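4.2 Setting the daily intake target

The Fuvater bottle base compares what you drink with a daily target. Set the target before first use. Until a target is stored, the base records intake but gives no reminders.

1. Place the empty bottle on the base and wait for the steady light.
2. Hold the side key until the display shows SET.
3. Enter your body weight. The base accepts pounds or kilograms; see 4.1 to change units.
4. Enter your wake and sleep times. Reminders are spread evenly between them.
5. Press the side key once to store.

Note: The base holds up to 8 user profiles. Profile 1 is used if none is selected.

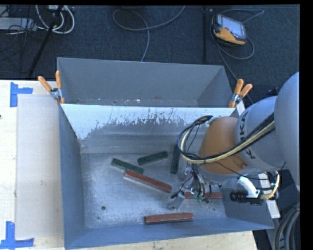 6. Fill the bottle to the upper line and put it back on the base. The display should read 389 ml, plus or minus 8 ml. If the reading is outside this range, repeat the zero step in 3.5.

The target covers plain drinks only. Water in food is not counted – soup and fruit included. To add a drink taken from another cup, use manual entry (4.4).

Caution: If you have heart or kidney disease, or have been told to limit fluids, use the amount given by your doctor and turn off automatic targets (menu item 317).

Targets reset at 4 a.m.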